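# Zestis says its berries stay fresh for 14 days. The proof is thin

6 May 2025

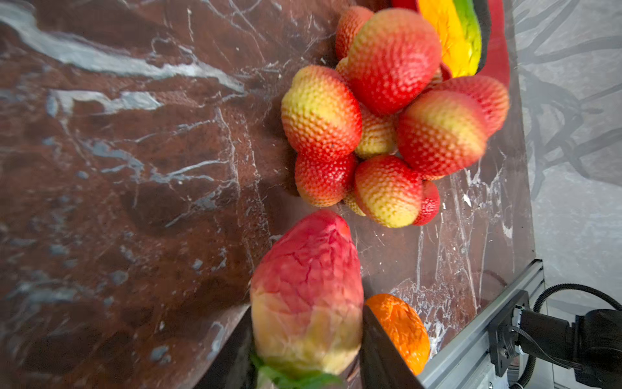 A produce company called Zestis wants shoppers to pay more for strawberries that it says will last two weeks in a home refrigerator. The berries went on sale last month at the three Guerra supermarkets in the county, in a green-lidded box with the words "14-Day Fresh" printed across the top. They cost two dollars more than the ordinary box on the next shelf.

Two weeks is a long time for a strawberry. Most people who buy them know the routine: they look fine on Saturday, one has gone fuzzy by Tuesday, and the rest are in the trash before the weekend. A box that really held up for 14 days would be worth the money to plenty of families. So it seemed fair to ask Zestis how it knows.

The company's answer came as a four-page summary of a storage trial. It says that 352 boxes were packed at a plant in the town of Bandel last November, kept cold, and checked every other day. By the last check, the summary says, "the great majority of fruit remained within acceptable limits." It doesn't say how many berries that was. It doesn't say what the limits were, either, or who set them.

I asked for the full results. Živko Dumitrescu, who runs sales for Zestis, wrote back that the data is "commercially sensitive" and that the summary "speaks for itself." I asked whether anyone outside the company had looked at the numbers. He said an outside review was "part of the plan going forward." He didn't give a date.

There are other problems with the trial, and you don't need a lab coat to see them. The boxes were stored in a walk-in cooler just above freezing, with the humidity held steady. The door was opened once every two days, when somebody came in to look at the fruit. My refrigerator isn't like that, and I doubt yours is. A kitchen refrigerator is opened all day long, the back shelf is colder than the door, and the berries share space with leftovers and half an onion. Most home refrigerators also run a few degrees warmer than the cooler in Bandel did. Strawberries care a lot about a few degrees.

Then there is the matter of when the clock starts. The lid says "14-Day Fresh" but there is no packing date on the box, only a best-by date stamped on the bottom in gray ink. In the trial, day one was the day the fruit was packed. A shopper would take the promise to mean 14 days from the day she buys it. Those can be very different things once the box has ridden in a truck, sat in a back room and spent a couple of nights on the shelf.

When I put this to Dumitrescu, he said customers "understand that freshness is a journey." I am not sure what that means. The best-by date on the box I bought at the Guerra store on Mill Road was nine days off. If the company's own stamp gives me nine days, I would like to know where the other five went.

What Zestis does to the berries is fairly simple, as far as it is willing to explain. The fruit is misted with a thin coating sold under the name Onen before it goes into the box. The company says Onen is made from plant starch, can't be tasted, and slows down the loss of water through the skin. Coatings of one sort or another have been used on apples and lemons for a long time, so the basic idea isn't strange. Strawberries are harder. They are soft, they bruise when they are picked, and mold gets in through the bruises. A coating that keeps water in may help a berry look shiny for longer without doing very much about mold.

Stojan Perić has grown strawberries outside Bandel for most of his working life and sold to Zestis for one season. He stopped after that, over price, he said, and he was upfront that he has no great love for the company. His view of the coating is mixed.

"It does something," Perić said. "They look good on the fourth day, fifth day. After that a strawberry is a strawberry. If it was picked in the rain, you can paint it with anything you like and it will still go."

Perić said the biggest gain comes from cooling the fruit quickly after picking, and that any careful grower can do that with no coating at all. He thinks the fast cooling at the Zestis plant may be doing most of the work in the trial. The summary can't settle this. It makes no mention of a set of uncoated boxes stored next to the coated ones, and that is the first thing anybody would want to see. Without it, there is no telling whether Onen bought the berries a week, a day or nothing.

I asked Dumitrescu whether uncoated boxes had been part of the test. He replied that Zestis has "extensive internal benchmarks." I asked if I could see those. I haven't heard back.

Zestis likes to point to waste. Its posters at Guerra say that longer-lasting fruit means less food thrown out, and that is hard to argue with as far as it goes. The posters also say the berries have "saved over 2000 pounds of food" so far. Dumitrescu said the number is an estimate, based on sales and on what shoppers would "typically" have thrown away. Nobody weighed any berries. The company took the number of pounds it sold, assumed that a share of them would have rotted, assumed that its own did not, and printed the answer on a poster.

A Guerra spokesman said the stores had sold 1128 boxes as of last week and that the chain was "very happy with the response." He said Guerra had not tested the claim on the lid and relies on its suppliers to get their labels right. Asked if a shopper whose berries went bad on day six could bring them back, he said the chain's normal produce policy would apply. That policy, posted by the service desk on Mill Road, gives you three days and asks for a receipt.

So a box that promises two weeks comes with a refund window of three days. Zestis itself offers no guarantee. There is a form on its website for "sharing your freshness story," but nothing there mentions getting your money back.

Shoppers I spoke to outside the store were split. One woman had bought the berries twice and said they were "fine, maybe a little longer than usual." She hadn't kept track and usually finishes a box in three days anyway. A man with two boxes in his cart said he liked the lid. Another shopper said hers had been moldy by the next weekend, though she admitted she had washed the whole box first, and washing will shorten the life of any strawberry. None of that proves a thing in either direction. It is about as much as anyone outside the company has to go on, though.

The state does have rules on misleading food labels. Whether they reach a phrase like "14-Day Fresh" is less clear, as "fresh" is a word that gets stretched in every aisle of the store. Dumitrescu said the company's lawyers are comfortable with the lid. He also said a new version is being designed and may carry the words "when stored under ideal conditions," in smaller type. He wouldn't say what had led to the change.

None of this means the coating is a fake. It may well give a berry a few more good days, and a few more good days might be worth two dollars to somebody who shops once a week. But the company picked the number on the lid, and it picked a big one. It should be able to show how it got there, with the uncoated fruit sitting alongside and an ordinary refrigerator somewhere in the test.

Zestis plans to bring coated raspberries to Guerra stores later this year. Dumitrescu said the number of days on that lid has not been decided.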